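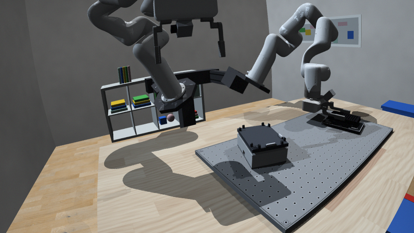
I'm setting up the sim model of our two-arm cell at Tustidbridge and I'm stuck on the plate frame. The real plate was refitted in February and the model never got updated, so every taught point on it is now out by up to 17 mm at the far corner. Both arms hang off the one pedestal mount, and the plate sits at an angle on the table, so I can't just type in an x and y shift. The second arm has its gripper down at the black tray and that is the point I trust least. Do I re-teach everything, or measure the plate again and move the frame?
Posted by lemlem_w, November 25, 2018

Move the frame. Never re-teach points to cover a bad frame. Pick three holes on the plate, well apart, touch each one with the same tool and build the frame from those. Fifteen minutes if the tool centre is right.
Posted by pundport_dave

Is the tool centre right though? Your left-hand arm has one straight finger and one that bends to a narrow tip. If the TCP was set with an older pair, three-hole touch-up will only bake that error in.
Posted by TTarawneh

Fair question. TCP was set in Sutcliffe's old project file with a tool length of 155. I haven't checked it against these fingers. I did open them wide and look along the wrist at where the plate meets the table.

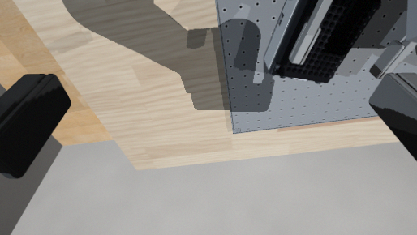

Checking by eye only gets me so far, so I'll do the TCP first, with a fixed pointer and four wrist angles, then the three holes. I'd still like to re-teach the tray approach afterwards.
Posted by lemlem_w

Why? If the frame is good the approach is good. You'll end up with one point that doesn't move with the rest and whoever has the cell next will curse you.
Posted by pundport_dave

I disagree with Dave on that one. The tray isn't bolted to the holes on ours, it just sits on the plate. I give it its own frame as a child of the plate frame. Then you can nudge it by 2 mm without touching anything else.
Posted by TTarawneh

OK, a child frame I can live with. Put a note in the file saying which hole is the origin.
Posted by pundport_dave

Will do. TCP came out at 151.5, so Tamer was right to ask. Frame is next, and I'm keeping the speed down to 60 until both arms have been through the full cycle. Does anyone know if Grondo controllers keep the child frames when you export, or do they get flattened?
Posted by lemlem_w

Flattened on mine. Export the frames separately and load them first.
Posted by TTarawneh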